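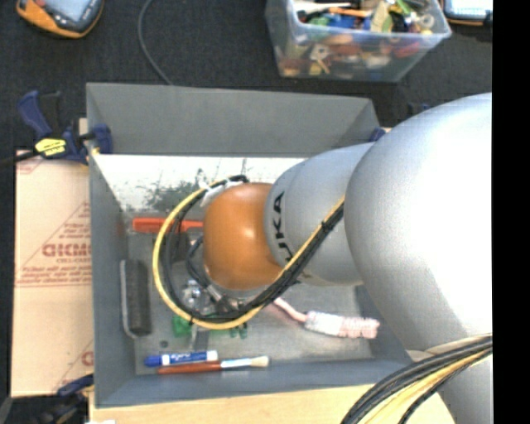
Ticket 1062 - Celda de picking, proyecto Hornon
Estado: en observación
Abierto por: Leilani Pettigrew
Asignado a: Yolanda Bellamy

Síntoma
Parada de protección al girar la muñeca sobre la caja gris. El controlador registra desviación de par en A5. Se repite en poses con el giro por encima de 90 grados.

Notas de Y. Bellamy, 9:40
El mazo de cables (amarillo y negros) forma un lazo amplio a la izquierda de la articulación naranja y queda por encima de las piezas. La norma interna de Andreadis, apartado de cableado externo, pide que ningún lazo pase por debajo del plano de la brida en pose de agarre. Con los objetos tumbados no he medido contacto. Con piezas altas no se puede garantizar.

Acciones
1. Velocidad limitada al 40 % hasta el cierre.
2. Giro de muñeca restringido por software a 70 grados en ambos sentidos.
3. Revisada la fijación de la caja. Las mordazas azules se dan por válidas como sujeción provisional - para régimen continuo hace falta tope mecánico.
4. Pedida a Trula una guía de cable con retorno.

Comentario de S. Park, 11:15
El límite de giro debe constar en la hoja de riesgos, no solo en el programa. Si se recarga la copia de enero, se pierde.

Respuesta de Y. Bellamy, 11:50
Añadido a la hoja, revisión C. Copia de enero marcada como obsoleta.

Pendiente
Firma de Shoshana Rosenthal en la hoja de riesgos. Montaje de la guía y nueva prueba de par en A5 sin límite de giro.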